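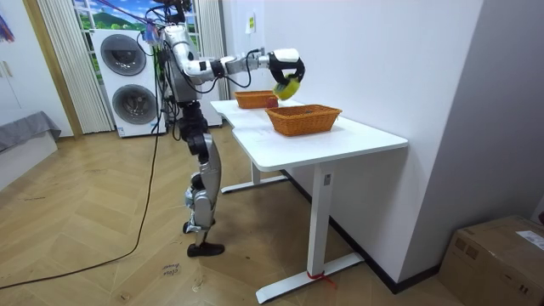

3/6/24

Belay hit the table again, and this time I have the logs, so I'm writing it down before I start mixing it up with the last one.

The job is the same as it has been for weeks. Fruit goes in one basket, office supplies go in the other, and the labels stay where they are on the table. We run it in batches of 36 attempts, then reset and go again. Brijesh Tiwari had the stop button and I was on the laptop. On attempt 19 of the second batch the hand closed on the roll of tape, lifted it, began to move across, and then the whole arm dropped. It went straight down until the knuckles met the desk. The tape rolled off and went under the bed.

Brijesh hit the stop. The arm kept pushing down for a short while after he did, and that is the part I am not happy about. The log gives it as 640 milliseconds between the button and the drives letting go. It should be well under half of that.

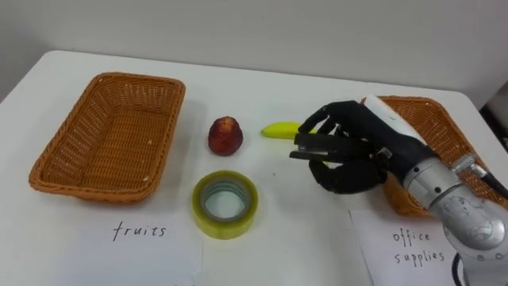

My first thought was the hand. We changed the finger settings in December and it has been a bit grabby ever since, especially on the small things. If it squeezes too hard the current goes up, and I assumed the arm controller had seen that and given up. I spent most of an evening on this and it was wrong. The finger current was flat the whole way through. It had the tape, and it was holding it no harder than it had on the attempts before.

The shoulder was a different story. Its position reading froze about a second before the drop and then jumped. The controller believed the arm was too high, so it drove it down to correct. From its own point of view it was doing the right thing.

I sent the trace to Hélène Gagnon, who wrote most of the arm code at Prundeck before she moved on. She asked whether we had rerouted any cables. We had. Kiros and I shortened the run at the shoulder last month so it would stop catching on the elbow, and we made the bend too tight. With the arm stretched right out the encoder connector gets pulled sideways. I could make the reading freeze by hand with the drives off, three times out of five.
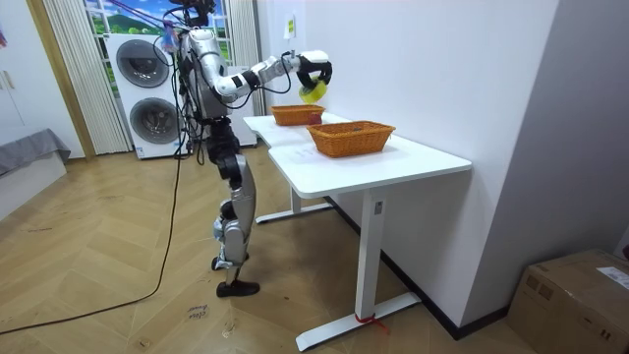 So that is the drop explained. The new cable has more slack and a clip that takes the strain before the connector does. It catches on the elbow a bit, as it used to, and I can live with that.

The slow stop took longer to find. The button is wired properly, but the message was also going through Staltuneo, our logging program, and the drives were waiting for it to finish writing before they cut. I put that in myself, months ago, to get tidier logs. It's out now. The button cuts the drives directly and the logger can find out afterwards.

Etenesh Habte made two further points when I told her. One, a position reading that doesn't change at all while the arm is meant to be moving is a fault and should be treated as one. Two, nobody should be reaching in to straighten the objects with the drives live. She's right on both. I have done the second more often than I'd like to say.
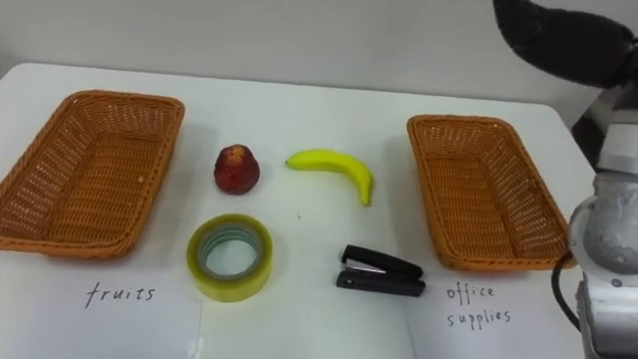 Belay notebook, p. 172

Rules from now on. Drives off before anyone touches the table. If the shoulder reading sticks, the arm holds on its brakes and waits. Stop button tested at the start of each batch, with the time written down -- in the notebook, on paper.

First test after the change came out at 90 milliseconds, which is fine. We ran one full batch at half speed with no freezes. It did put the stapler in with the fruit twice, but that's a separate problem and it's Henok's.

The knuckle covers are scuffed and one finger joint clicks. I've ordered a spare. Full speed again once it's fitted.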